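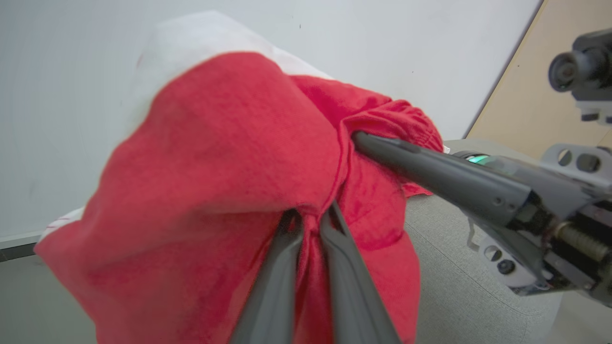

La jornada de puertas abiertas de Trasel reunió a 378 visitantes en la nave que la empresa comparte con Fosteo. La mayoría se quedó en la zona de textiles, donde un equipo de dos brazos trabaja con ropa y otras piezas blandas. Ivone Teixeira, responsable del proyecto, atendió a esta redacción entre dos turnos de visita.

Teixeira lleva cuatro años con tejidos. Antes programaba células de paletizado para Covska. «Una caja tiene seis caras y siguen siendo seis cuando la agarras», explica. «Con una prenda, cada vez que cierras la pinza cambia la forma de todo lo demás. Tienes que volver a mirar.»

El punto es lo que más trabajo les da. Según Teixeira, los puños y los bajos fruncidos sirven de referencia al sistema, pero se estiran y engañan al cálculo de la posición. «Un brazo sujeta y el otro busca el borde. Dicho así parece fácil. En marzo todavía estábamos peleándonos con las mangas.»

El equipo ha usado hasta ahora 400 prendas distintas, muchas de segunda mano. Genivaldo Siqueira, técnico de montaje, se encarga de los brazos y de las cámaras que llevan junto a las pinzas. Cuenta que probaron varias formas de dedo antes de quedarse con la actual. «Los primeros eran demasiado cortos y en los pliegues hondos no llegaban», dice. «También cambiamos la fuerza de cierre. Con 175 ciclos seguidos ya se notaba qué tejidos sufrían.»

Las preguntas del público fueron sobre todo de precio y de plazos. Teixeira no quiso dar cifras. Sí confirmó que hay conversaciones con la lavandería industrial Mendonça para una prueba de clasificación, sin fecha cerrada. «Doblar bien una camiseta en una visita no es lo mismo que aguantar un turno entero», señala.

Siqueira pasó buena parte de la mañana contestando a estudiantes de formación profesional. Varios le preguntaron por las prácticas. «Les dije que mandaran el currículum y que aprendieran a apretar bien un conector», comenta.

La empresa prevé repetir la jornada el año próximo, con inscripción previa.

Noticias relacionadas
Fosteo amplía su taller de mecanizado
Covska renueva su línea de paletizado
Mendonça abre una segunda planta de lavado
Formación profesional: 746 solicitudes para los cursos de automatización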